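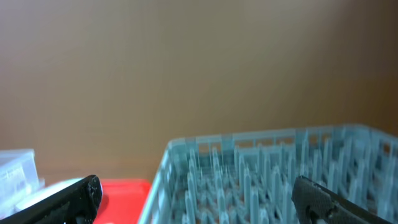 The blue rack, with the red tray beside it.

How to sort out a table of trays and racks without buying anything

Wed 21 October

Most advice on kitchen tidying starts with a shopping list. I have read a good deal of it and I don't trust it. The Lundstead guide wants you to own a matching set before you've even wiped the table, and the Skasden leaflet is mostly photographs of empty shelves. Mal-soon Son, who shares my kitchen, once worked out that the full Rillo range would cost us £205, and we already had trays. So what follows uses a couple of trays, a plastic dish rack and whatever clear or frosted tubs you own.

I timed none of this. Guides that promise a clear kitchen in four minutes are not written by people with rice.

Step 1. Put the rack down first

The rack is the biggest thing and the least willing to share, so it gets its place before anything else does. Push it to one side of the table. A tray goes along its edge with the long side touching, if you have room for it.

Ours have upright prongs, and I'm doubtful about the claims made for different prong patterns. A plate either leans or it slides. Try one of your own plates in a few rows and keep whichever row holds it. Side plates tend to want the narrower gaps. Bowls are a nuisance in all of them.

If there are tubs, stand them on the far side of the tray from the rack for now. Lids can wait.

Step 2. Empty the red tray and look at the bottom

Take everything out, including the small things. People leave "just the one bit" in a tray and then wipe round it for months. I did exactly that from January until Gyu-bin Yoon picked the thing up and turned it over in front of me.

Check the floor in a decent light. Red plastic hides marks in its own shadow, and a speck may be a crumb or it may be a nick in the surface. Run a fingernail over it. If it lifts, wipe it off. If it doesn't, leave it alone – scouring powder will do more harm than the mark does.

Warm water and a drop of washing-up liquid is enough. I bought the Ryu tray spray, 460 ml of it, and couldn't tell the difference from the washing-up liquid except by the smell.

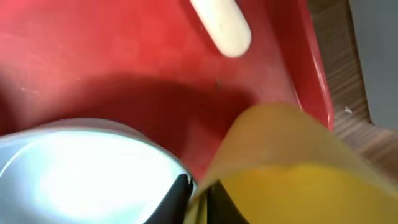
Step 3. Deal with the rice

Loose rice is what spoils most tidying plans. Use a dark tray with a raised rim, because you can see every grain against it and the rim stops them rolling off. Tilt the tray gently so the rice runs down to one end. Don't chase it with a cloth. A cloth moves half of it and carries the rest to the floor.

Anything bigger sitting in the rice comes out by hand. A carrot is easy enough. Dried mushrooms are worse, as the grains collect round the base and get into the wrinkles, so give each one a tap over the tray before you move it. 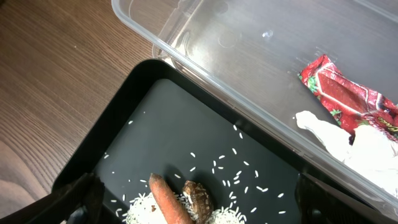

Then pour from a corner into a clear tub, slowly, with the tub tipped towards you. The guides will tell you to use a funnel. Ours blocks every time, and I've gone back to the corner of the tray. You'll still find a few grains left along the rim, and a dry pastry brush gets those.

Whether rice that has been sitting out with other food is worth keeping is up to you. I wouldn't.

Step 4. Use the tray as a halfway house

With the red tray clean and back beside the rack, it becomes the place for things that haven't been decided. Plate, spoon, a stray bit of food. I was against this at first, as it sounded like permission to make a second pile, and it can turn into one.
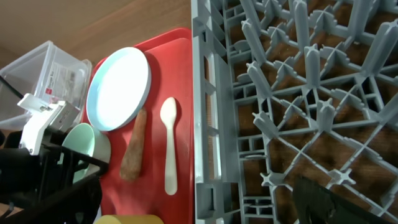

The rule we settled on is that nothing stays on the tray overnight. Plates are washed and go in the rack, rim between the prongs. Spoons lie flat until there are enough to be worth washing together. Food goes back in its tub or in the bin.

Gyu-bin thinks the tray should be on the left of the rack and Mal-soon thinks it makes no odds. I've tried both. If you're right-handed and dry up as you go, left is slightly better, but I wouldn't move a table for it.

Finish by lifting the rack and wiping underneath, as water gets through the gaps and sits on the wood. Do that one daily.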